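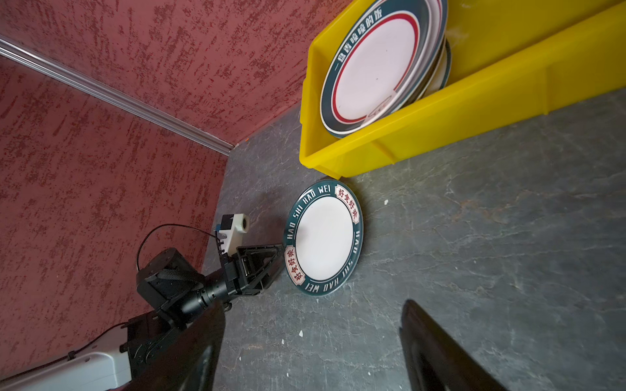
One plate on the table and the rest in the yellow bin.

I've been rewriting our rules for the plate task, and a few people have asked me to put them up somewhere they can link to. So these are the house rules for two-arm plate handling on the Narnby bench, as of Oct 25, 2024. They replace the sheet I wrote in January, which ran to four pages and didn't get read.

The background is short. We had 1065 recorded episodes and I had to throw out 178 of them. Very few were bad because of the arms. Most were bad because two operators had different ideas of what a finished episode looked like. Kiprono Biwott went through the rejects with me and we sorted them by cause, and the rules came out of that.

1. Before starting

Check the clamps on both arm bases by hand. Check that the cables have enough slack for full reach, then move each arm through its range at low speed and watch the loops. Wipe the table. Small bits of debris look like nothing to you but they show up in the wrist view, and a plate rim can catch on them.

Inspect every plate for chips. A chipped plate goes out of the set for good — no gluing, no turning the chip to the back.

2. Laying out the plates

Mix the patterns. Our early sessions used the same dark-rimmed plate over and over, and the Ilirau model did poorly on anything pale. Use printed centres as well as plain ones, and leave some plates in the bin so it isn't always empty at the start. Move the bin between sessions, but keep it inside the reach of both arms.

Don't line the loose plates up. People do it without thinking.

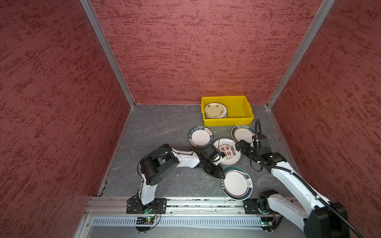 3. Working with both arms

One arm leads and the other supports. Decide which before you touch the controls and say it out loud if someone is logging. When both grippers are over the same plate, the supporting arm stays still until the leader has closed.

Approach the rim at an angle and keep speed under 50 mm per second for the last part of the move. If a plate slips, finish the episode and mark it as a slip. Don't reach into the enclosure while the arms are live, even for a plate that's about to go over. Plates are cheap.

4. Ending and labelling

An episode ends when both grippers are open and clear of the plates. Write the label straight away, using the Dituter codes and no others. If you're unsure between success and partial, it's partial.

We're aiming for 1000 clean episodes under these rules before we change anything. Kandpal has asked for a version covering bowls, and I'll post that separately once we've tried it.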